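4. Setting up the countertop station

This section covers placement of the Gradmont toaster oven, the counter mat, the Lukberg plate rack and the Mendis mug tree. Read section 3 (Electrical) before connecting anything to the wall.

4.1 Before you start

You will need:
Counter mat, 900 mm or longer
Toaster oven with crumb tray fitted
Plate rack
Mug tree, assembled
Dry cloth

CAUTION: Do not plug in the oven until step 9. The cord must be free to move while the oven is being positioned.

4.2 Laying the mat

1. Clear the counter and wipe it down. Crumbs under the mat will lift it and the oven will rock.

2. Unroll the mat with the smooth side down. Let it rest until the ends lie flat. If a corner keeps curling, roll it the other way for an hour and try again.

3. Square the long side of the mat to the front of the counter.

4.3 Placing the oven

4. Lift the oven by the underside with both hands. Do not lift it by the door handle.

5. Set it down at one end of the mat, all feet on the mat. The door may face the user or face along the counter. With the door facing along the counter, leave enough open mat in front of it for the door to drop fully.

6. Check the clearance above the oven. The minimum is 500 mm to the underside of any shelf or cabinet.

7. Open and close the door twice. It must not touch the rack, the mug tree or anything standing on the mat.

WARNING: The top and door glass stay hot after the timer ends. Do not store plates, towels or packaging on top of the oven.

4.4 Rack and mug tree

8. Stand the plate rack toward the back of the mat, clear of the door swing. Load plates on edge, one per slot. Plates that lean in the slot are acceptable as long as they do not touch the wall.

9. Route the cord behind the oven and connect it to the wall outlet. Do not run the cord under the mat.

10. Stand the mug tree on its base, with the pegs to the sides. Hang the first two mugs on opposite sides of the post to keep the load even — a tree loaded on one side only can tip when a mug is removed.

11. Keep the middle of the mat open for food and for the plate in use.

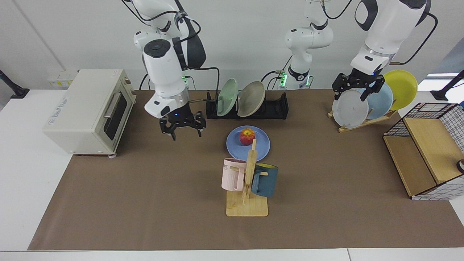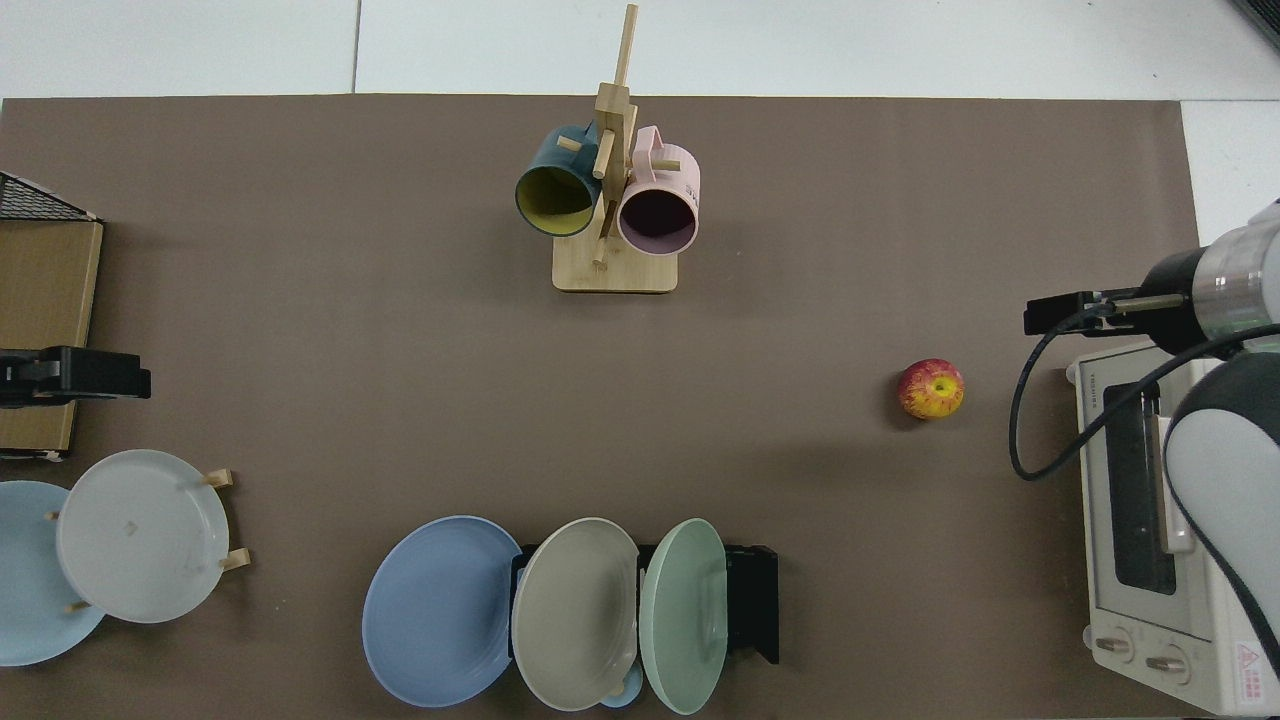
4.5 Plates and mugs

The rack accepts plates up to 11 inches across. Larger plates will stand in it but overhang the front, and should be stored elsewhere. Ateş stoneware plates have a thick foot and may need every second slot.

Mugs with a narrow handle can bind on the peg. Lift the mug straight up off the peg tip before pulling it away from the post. Hang mugs dry; water held in the handle runs down onto the base and will mark it.

4.6 Routine care

Wipe the mat with a damp cloth after use. Once a week, unplug the oven, let it cool, and move everything off so the underside of the mat can be dried.

Empty the crumb tray at the same time. Refit it fully before reconnecting the cord — the oven must not be run with the tray out.

For first heating, go to section 5.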